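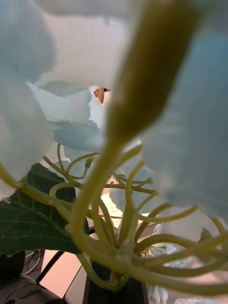 Rebecca Marino writes to say that her hydrangea was blue when she bought it, blue the summer after, a sort of bruised mauve the summer after that and this year it came out pink from top to bottom, and would I please tell her what she's done wrong. Nothing, Rebecca! It's your soil. I had four more letters on more or less the same theme after the last newsletter, so I've given up on the piece I had planned about leaf mould (it'll keep, leaf mould always does) and this month is all hydrangeas.

Why they change colour

The ones that do this are the big round mopheads and the flatter lacecaps. If the soil is acid, the roots can take up aluminium and the flowers come out blue. If it's limy they can't get at it, even when there's plenty of it down there, and you get pink. In the middle you get that mauve, which I'm rather fond of, though I know I'm on my own there. A plant from a nursery has been sitting in a pot of compost chosen to keep it blue, and once its roots have worked their way out into your own ground it goes over to whatever your ground says.

White ones stay white whatever you do to them. They may blush a bit as they get old, and the greenish ones please themselves.

My side of Orkham is limy all the way down. I can dig anywhere in the garden and bring up lumps of chalk as big as a teacup. The first hydrangea I ever planted was sold to me as the bluest thing on the bench, and I put it by the back step so I could look at it while I was washing up. It flowered the pink of a seaside rock for the next 14 years. I got used to it in the end, and when it was finally dug up for the new drain I was quite upset.

So get one of the little soil testing kits before you buy anything. Take your pinch of soil from a few inches down, and from the actual spot where the plant is going, since the strip by a house wall can be full of old mortar and quite different from the bed across the path.

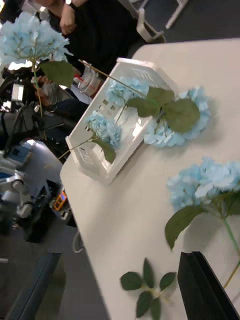 If your soil is somewhere near neutral you can nudge it. Garden centres sell a blueing powder that you mix into the watering can, and you do have to be faithful with it, every week or two from spring onwards, reading the packet for how much. I've tried more than one make and got on best with the one from Natitz, but that may only mean it was the year I remembered to do it. Use rainwater if you can. Tap water here leaves a crust in the kettle you could break a tooth on, and all that lime goes straight into the pot and undoes your good work.

On proper chalk, don't bother with powder in open ground. You'd be at it for ever. Grow your blue one in a big pot of ericaceous compost and let the bed have the pinks. Clifford Kennedy has done it that way along his whole front path, blue in the pots and pink behind, and I go the long way round to the post office in July just to walk past it.

And please, no rusty nails. I know your grandmother did it. Mine did too, and hers were pink.

What to do with them now

Very little! I'm writing this on 23 Oct 2019 with the heating on and a cardigan over my other cardigan, and all over town people are out with the secateurs having a grand tidy. Leave your mopheads alone. Those brown papery heads look scruffy, I grant you, but they keep the worst of the frost off the fat buds just below, and those buds are next summer's flowers. Cut them off now and you'll have a lovely leafy bush and not one bloom, and then you'll write to me about it.

I did it myself once. I'd been at the shed and the gutters and I was in one of those moods where everything has to be cleared, and I took the whole row down to my knees in twenty minutes. Very satisfying it was too, right up until the following June. 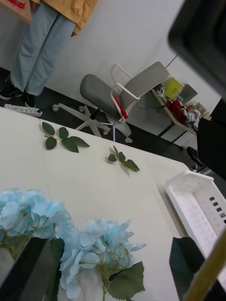

What you can do is pick a few heads for the house. The trick with drying them is to wait until they feel slightly leathery, a bit like thin paper that's been handled a lot. Too early and they just flop and go the colour of tea. Strip off the leaves, stand the stems in a couple of inches of water somewhere cool, and then forget about them. The water goes down by itself and the flowers dry as they stand. Pierina Marchetti hangs hers upside down in the airing cupboard and swears by it, but her airing cupboard is far bigger than mine and hasn't got a boiler rattling about in it.

Pots want a bit more thought. Pull them in close to the house, lift them up on feet or a couple of bricks so the wet can run out, and if a really hard night is forecast throw some old fleece over the top. They still need a drop of water in a dry spell, even when there isn't a leaf left on them. I lost a beauty that way, tucked in under the eaves where the rain never reached it.

Pruning proper waits until March. For mopheads and lacecaps, take each old head back to the first strong pair of buds, and on an old bush cut one or two of the very thickest stems right down to the ground. The cone-shaped sort are another matter altogether. They flower on new growth, so you can be as brutal as you like with them in spring and they'll thank you for it.

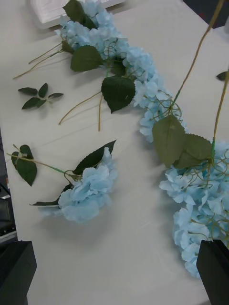 Other bits from the postbag

Aminu Lawal asks whether hydrangeas will put up with a north wall. Yes, the climbing one will, very happily, but it sulks for the first few years and you have to be patient with it. Mine put on next to nothing for ages and has now reached the bathroom window.

Aigars Grigaitė has cuttings going spare, from a dark pink lacecap with no name that came with the house. They're rooted and potted up, free to anyone who'll give them a home, but bring the pots back please.

The bulb order from Bassi has arrived and the boxes are in my porch. If you asked for the little white tulips they sent the tall ones, so have a look before you carry them home. The late narcissi are all there and they're lovely fat bulbs this year. Ring first, as I'm often down the garden and I don't hear the bell.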